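Wrist camera shutter settings, part two: the cable runs

The first round of tests on the Trernholm wrist camera was all static. I parked the arm, put a printed target on the table, stepped through the exposure settings and wrote down which ones gave a usable picture. Those numbers were fine and they told me very little, because the arm is never parked when I need the camera. This round was done with the wrist moving over the cable tangle I use for pick tests. 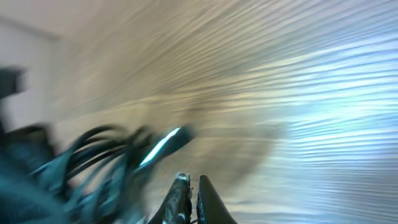 Posted by Ľudovít Brabec
15 October 2018
Filed under: cameras, grippers

The finger tips hold up best at any exposure. They move with the camera, so their relative motion is zero and only focus and lighting matter. Everything past them smears in proportion to wrist speed. Black cable is a poor subject when this happens. Neighboring strands run together into one dark mass, and the segmentation step then reports a single object with no usable grasp axis.

The other problem is glare. A bright reflection on the work surface pulls the auto exposure around as the wrist turns. I locked exposure and gain for the second half of the runs and left white balance on auto, which I regret. The color of the same surface drifts from tan to blue-gray depending on what else is in view, and I had to drop hue from the matching features altogether.

I logged 2,046 frames with auto exposure and discarded 805 of them as too blurred to label. I did not keep a proper count for the locked runs because the logger was restarted halfway through. My impression is that they were better, but I would not quote that to anyone.

On fingers: the pointed pair stays on for now. Elmarie Du Plessis lent me a set of wide flat Derkent fingers last month and I ran them on the same task. They grip a connector body well. They also cover most of the lower middle of the picture, exactly where the target is during the last 20 mm of approach. Pointed tips leave a gap I can see through. They slip more on round cable jackets, and I have tried two kinds of sleeve on them without much change.
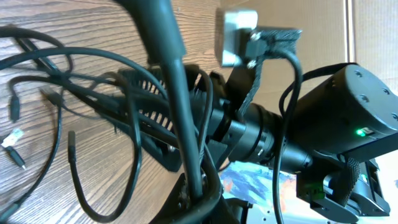
Connectors were easier than bare cable in every configuration. A plug has a flat face and a definite end, and the pose estimate settles once the wrist slows down. Loops are the hard case. The planner picks a point on the loop, the fingers close, and the rest of the loop drags whatever it is crossed over. Charmaine Le Roux suggested picking only at free ends and ignoring everything else until no free end is left. I have a rough version of that working in the Burnura controller, with a speed cap for the final approach.

The speed cap matters more than I expected. The controller takes it as a percentage of joint maximum, and at 36 the blur stops being the main source of error. Below that I gain nothing except longer cycles.

Still to do: fix white balance, repeat the locked runs with a logger that stays up, and move the lamp. I also want to try the camera farther back on the bracket, though that changes the hand-eye calibration and I only just finished the last one.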